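About Paracha

Paracha makes music software for people who are nowhere near a studio. Our first app, Hila, turns a phone or tablet into a pair of decks with a simple mixer in the middle, and it was built by two friends who wanted to play records at a cousin's wedding and couldn't fit their gear in a hatchback.

Those two friends are Nhàn Lò and Hiyori Hirano, and they still run the place. Nhàn looks after the audio engine, meaning the part that keeps two songs in time with each other, and Hiyori designs everything you touch. There are 41 of us now, many of whom DJ on weekends, and a few who will tell you quite cheerfully that they can't mix at all – we find their opinions very useful when a new screen is being tested.

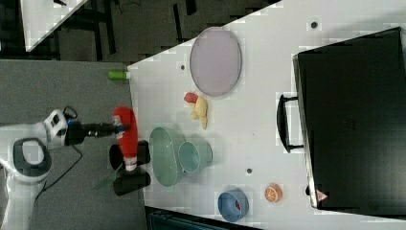

After Hila came Vinow, which sorts your music library by key, tempo and mood so you can find the next song before the current one runs out. It began as a folder of scripts on Hiyori's laptop, and for the longest time we didn't think anyone else would want it. Then we let our beta group have a go, all 1,514 of them, and the kind (and sometimes very long!) emails that came back changed our minds. We read every one of those emails, and the best ideas in Vinow came out of them.

Our newest project is Kaston, a set of free lessons for schools and youth clubs that want to teach mixing without buying a lot of equipment. So far 497 clubs and classrooms have signed up, and we love hearing what the kids come up with.

If you'd like to say hello, our support desk is staffed by the same people who write the software, so please be patient with us on Tuesday mornings, when we're all in the planning meeting and the coffee is still brewing.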